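Tudness Table Mat, large, brown
Reviewed 4 Feb 2021

I bought this in September from Figueroa, after a saucepan left a ring on the table that I am still hearing about. It came rolled tight as a poster and spent 3 days trying to get back into the tube. I weighed it down with cookbooks - the most use they've had in years.

Since then, no complaints worth a stamp. Crumbs wipe off. Tomato sauce wipes off if you get to it before bedtime. The smell of new raincoat left eventually.

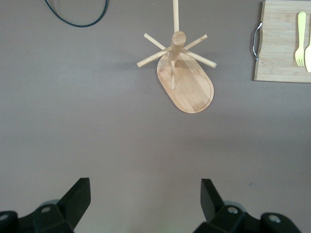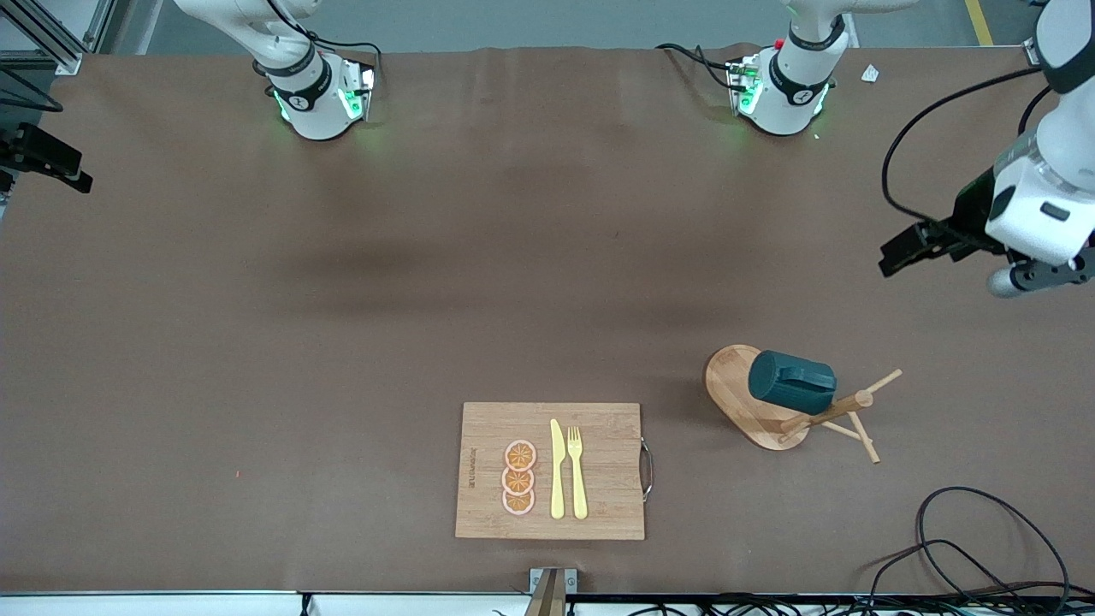

Wevasby, commenting under my first write-up, disagrees: the Miltden one costs less, lies flat the same evening and doesn't show every greasy thumb. Fair, though the Miltden curled at the corners on me, and I'm the one who has to look at it.

Four stars. I'd buy it again, in a darker color.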